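Folding on the bed, and what to do with the blue one

December 3, 2021

I have been in the new flat for 17 days and I still fold my washing on the bed. I used to do it at the kitchen table in the old place, standing up, with the radio on. The kitchen here has a worktop you could just about butter toast on, so the clean clothes go through to the bedroom and get dealt with there.

A few people asked how I was getting on after the last post (the one with the long moan about the lift), so this is a post about laundry. It is not exciting. If you came for the allotment, that will be back when there is something growing on it.

The room first. It has plain white walls which I am not allowed to paint, and I have more or less stopped minding. The bed goes up against the wall. The headboard is grey fabric in upright padded panels with a light wooden edge round it, and it was the one thing I refused to leave behind when I moved. Shiela Marquez helped me carry it down two flights and up three and has asked me not to buy any more furniture. There is still a big brown cardboard box standing by the wall, and a heap of packaging next to it that I keep meaning to flatten. I had promised myself the boxes would be gone by the end of November. They were not.

Folding on a bed has one real advantage, and that is space. You can open a shirt right out with the sleeves wide and see what you are doing. The disadvantage is that a bed is soft, so everything sinks a little and the edges wander. I got round this by pulling the cover tight before I start and tucking it hard down the wall side. It takes a minute and it makes more difference than any clever folding method I have tried.

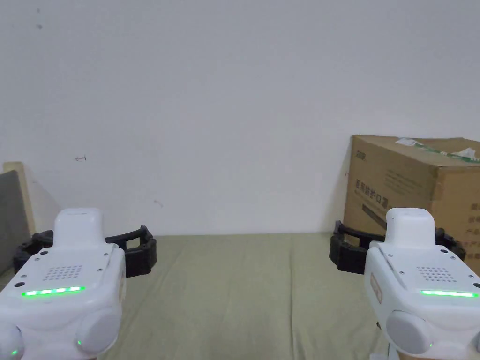 Getting the surface ready

Clear everything off. Pillows, phone charger, the book you fell asleep on. I used to push the pillows up to one end and work round them, and I always ended up with a pile leaning on a pillow and then a pile on the floor.

Pull the cover flat from the corners. Do the far corners first, because you will be leaning across it later and you don't want to be leaning on creases. If there is a fold line down the middle from when the sheet was put away, leave it. I use mine as a guide for lining up the middle of a shirt, and it saves me squinting.

Then tip the clothes out somewhere else. This is the part I got wrong for years. If you tip the whole basket on to the bed you have nowhere left to fold. I put the basket on a chair and take things out one at a time. Joanne Pearce does it the other way and sorts the lot into heaps first, and her airing cupboard is much better than mine, so make of that what you will. I find the heaps spread.

Dark things get done first in my house, then towels, then whatever is left. There is no reason for the order. It is what my mother did.

The blue one

Everybody has one item that will not fold. Mine is blue, somewhere between periwinkle and lavender depending on the light, and soft enough that it slides off whatever you put it on. I have folded it into a neat square, put it in the drawer, and opened the drawer in the morning to find it had given up. It creases if you look at it. It also happens to be very comfortable, so it gets washed more than anything else I own.

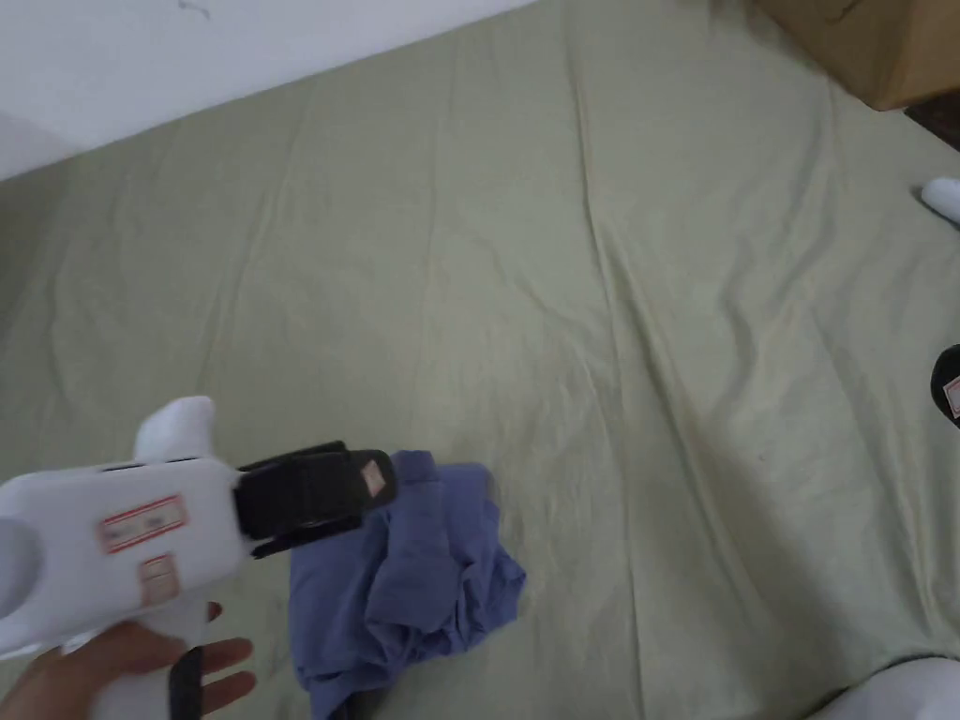 The blue one, on the bed.

What I do now is start from the heap and not try to be tidy too early. Find two corners or two shoulders, whichever you come to first, and lift from there so the rest drops down by its own weight. Give it one shake. Lay it down and smooth it from the middle out to the sides with the flat of your hand. If you smooth from one side to the other you push a ridge of cloth along in front of you and then you have to start again.

Once it is flat, bring one side in to the middle, then the other, and smooth again. Then fold it up from the bottom in thirds. With stiffer cotton I would go in half and half again, but soft fabric seems to hold better in thirds, I suppose because there is more of it tucked inside. Put it down with the last fold underneath. If you leave that fold on top it opens up again by itself.

Mwajuma Mabula, who commented on the towel post, told me she rolls all her soft tops and stands them on end in the drawer. I tried that for a week. It does work, and you can see everything at once, but my drawers here are shallow and the rolls stuck up and caught on the frame. If yours are deeper I would give it a go.

I also tried one of those plastic folding boards, a Skisano, which a cousin had bought and never opened. It was fine for work shirts. With the blue one the cloth slid off the flap each time I turned it, and I was faster by hand. The board is under the bed now and can go to whoever wants it. Message me and I will bring it to the next swap.

A few things I get asked

I don't get many comments on here but the same three come up, so I will put them in one place.

The first is whether you should fold things warm. I do if I can, especially cotton. If something has been sitting in the basket overnight I don't worry about it, I just spend a bit longer on the smoothing.

The second is about pale covers, and whether dark washing marks them. I have not had that happen with anything that was properly dry. New jeans I would keep off it for the first few washes. I once had a green towel that dyed everything it met, and it had to live in its own bag until I gave in and cut it up for cleaning cloths.

The third comes up most, and it came from Gerardo Padilla this time. 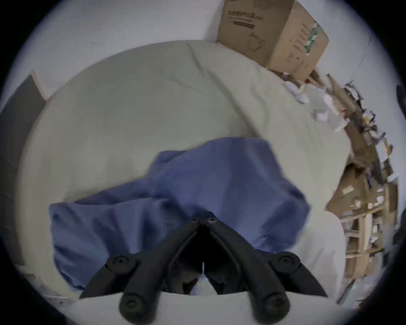
Do you need to iron a soft top before you fold it?

I don't bother unless I am wearing it somewhere smart. Shake it out well, hang it to dry by the hem and smooth it by hand when you fold it, and most of the creases will drop out when you put it on.

Gerardo irons his tea towels, so I don't expect that to satisfy him.

Where it all goes afterwards

The drawers are the weak point of this flat. I have two and a rail. In the old place I had a whole chest, but it would not go round the turn in the stairs here and it went to Ronaldo Bragança's daughter for her first flat. I miss it more than I thought I would.

So the left drawer is tops, the right drawer is everything else, and anything that can hang gets hung. Jumpers are on the shelf over the rail. I put folded things in from the back, newest at the back, so the ones at the front get worn. It means I am not wearing the same three tops until they fall apart, although the blue one jumps the queue.

Spare bedding has nowhere to go at all. At the moment it is in a bag. I had a look at the storage boxes in Marau, the homeware shop by the station, and they were nice but the lids didn't fit tightly, and I would like lids that fit. I will try the market next.

If anybody has a way of keeping spare sheets flat in a small room without a cupboard, I would be glad of it. Please don't say vacuum bags. I had one that let the air back in at three in the morning with a noise like a kettle.

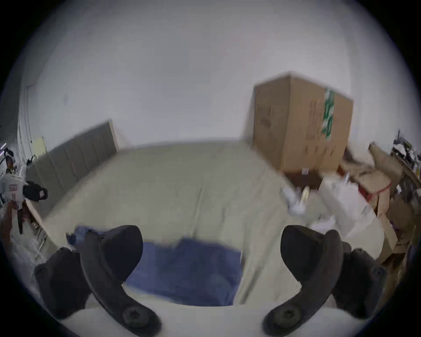 Still to do

Flatten the cardboard and find out which day the recycling goes.

Put the tape away. I buy a new roll every time I lose one.

Measure the gap at the end of the bed and see if a narrow bench would go in. A bench would give me something firm to fold on, and then I could stop going on about bed covers.

Put a hook on the back of the bedroom door for the basket.

Write back to Joanne about the curtains.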